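Opinion | Automation

Test the gripper on boring things

Jul 7, 2026
By Harpreet Petrenko

Most gripper comparisons I read start with payload. The Kandeo is rated for more than the Lulimo, so the Kandeo wins. I spent most of June with both of them on the same arm, and I don't think payload told me anything I could use.

My bench is a white table, a dark curtain behind it, a corner of black tape and a couple of ordinary objects. Each gripper got 200 tries per task. 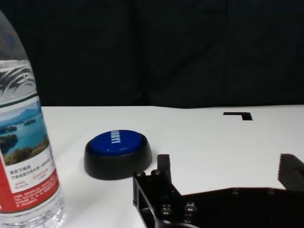 How many objects do you need for a fair comparison?
Two or three are enough if they ask for different things, such as a firm squeeze and a light touch.

A water bottle gives when you squeeze it, and clear plastic is hard on cameras. A push button needs a finger to come down in the right spot and stop. The Kandeo was stronger and missed the button 18 times. The Lulimo was weaker and missed it less. If I were buying for a packing line, I would take the second one.

Damián Riquelme, who builds fixtures at Insaurralde, disagrees. He says a weak gripper limits you later, and that a miss can be fixed in the controller. He may be right about the controller. I still think a buyer should see the misses before the rating. 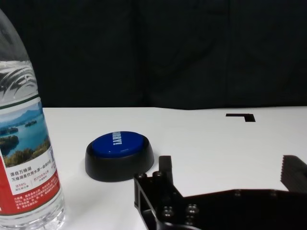 The wrist camera's view, with the fingers open and the blue "EASY!" button on the table.

Makers could help by printing miss counts next to the payload figure. It would cost them one more line on the sheet.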